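# Our dining hall is getting a dish-clearing system. What changes for the people who work there?

Posted in: Work and Jobs > Kitchens, Catering, Cleaning

**mondumville_mornings**

Hi all, long time reader, hardly ever post. I work the floor and the dish room at a residence in Mondumville (older folks mostly, plus a day center that eats with us at lunch). There are 5 of us on the clearing side. Management told us in June that they're bringing in an automated clearing and stacking setup from a company called Letoreo. It's supposed to pick up bowls and plates at the table end, stack them, and send them through to the washer. We got a two-page handout and a meeting that lasted as long as the coffee did.

The handout says "no reduction in headcount is planned." OK. It doesn't say a word about hours, and it doesn't say who fixes the thing when it jams at 12:30 with a full room. I'm not against it! My wrists would love it. I've had the brace on and off for years. But I'd like to hear from anyone whose kitchen or dining room went through this. Did your job get better, worse, or just different? And what should I be asking for now, before it's bolted to the floor?

One more thing — we don't use matching dishes. The residents' families bring stuff in, and we've got bowls from all over. I brought that up at the meeting and got a "good point" and then the next slide.

**steamtable**

It's going to cut hours, they always do. Get it in writing and start looking around. Sorry but that's how it goes.

**pots_then_pans**

I don't totally agree with the reply above me, though the "get it in writing" part is right.

I was at a staff cafeteria at Mabuza (the warehouse side, not the offices) when they put in a clearing line. Different brand from yours, same idea. Nobody on my shift got let go. What did happen is the shifts got chopped up. We used to have one long lunch shift with a slow tail where you'd wipe down, chat, set up for the next day. The machine ate the slow tail. So they moved us to shorter shifts with the rush only, and on paper it was the same number of jobs, and in your bank account it was not the same thing at all. So the question to ask is "what's the minimum weekly hours per person after it goes in," with those exact words.

Second thing would be breaks. When you're carrying dishes you set your own speed a bit. When a belt is carrying them you don't. We had to fight for somebody to be allowed to hit pause without a supervisor standing there. Took 3 months. Ask for it on day one.

My wrists did get better though, I'll give it that. My feet got worse from standing in one spot. Ask for mats.

**bowlside**

Oh, I have a lot to say about this, sorry in advance for the length!

I've been on the other end of it for a while. I cleared tables for years and then went over to Kestum, where I do the hands-on part of teaching machines to handle dishes. I don't know Letoreo's system, so take what I say as general. But your question about mismatched dishes is the one I'd push on hardest, because that's where your workday is going to be decided.

When everything is the same plate, the machine is great. It grabs, it stacks, it goes. When the dishes are a family jumble, it has to work out where one rim ends and the next one starts, and if it can't, it stops and calls for a person. That person is you. So what changes is that you go from carrying everything to carrying the hard ones, plus clearing stops, plus (this is the sneaky one) sorting dishes beforehand so the machine won't stop. That sorting is real work and I've never once seen it show up in a job description. At one site I visited, the staff had started pre-sorting on their own because it was less annoying than the alarm, and the manager was going around saying the machine ran itself. 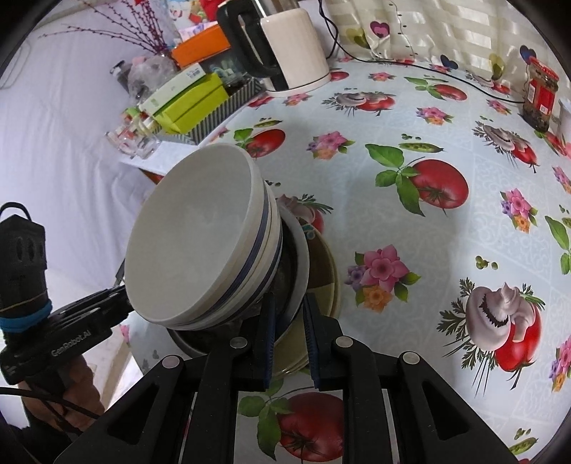
Mixed stacks are most of what I work on, and I spend my time on the rims. You close the fingers on the edge, tip the stack, and learn what slides. The easy lesson is a pile of identical plates, and I'd say it teaches you very little. Give me a big white bowl with a blue stripe on the outside, a white plate tucked under it, an olive-green plate and a dark gray bowl in with them, and now you've got different curves all wanting to go different ways, on a tablecloth printed with tomatoes and mushrooms. Your residents' tables are closer to that than to any sales demo, I'd bet. So ask Letoreo to run their demo with YOUR dishes, off YOUR tables, with whatever cloths you really use. Bring a crate of the worst ones. Stand there and watch how often a person has to step in, and write it down.

Other stuff I'd ask for, in no special order:

- Who clears a jam, and are they trained and paid for it? At our pilot place the lead clearer got a bump for it, but only after she asked.
- Is sorting on the schedule as its own task, with minutes next to it?
- What happens to a resident's own bowl if the machine chips it? You don't want to be the one explaining that to a daughter.
- Two weeks of running it side by side with the old way before any shifts change. We did 2 and I'd have liked more.

And there's a part I didn't see coming. Clearing is when you talk to people. You notice who didn't eat. In a residence that matters a whole lot more than in a cafeteria, and if the machine takes the plates you need somebody to still be walking the tables. I'd say that out loud at the next meeting, because that's an argument for keeping your hours that a manager can take upstairs.

Happy to look at the handout if you want to type up the technical bits. I check in here most evenings.

**mondumville_mornings**

This is so helpful, thank you all. The "who didn't eat" thing hit me, we catch that all the time and it's never been written down anywhere. I'm asking for the demo with our own dishes. I already know which soup bowls are going in the crate — there's a set with handles that won't even stack for me.

@pots_then_pans did you get the mats in the end?

**pots_then_pans**

Yes, eventually. Thin ones. Ask for the thick ones.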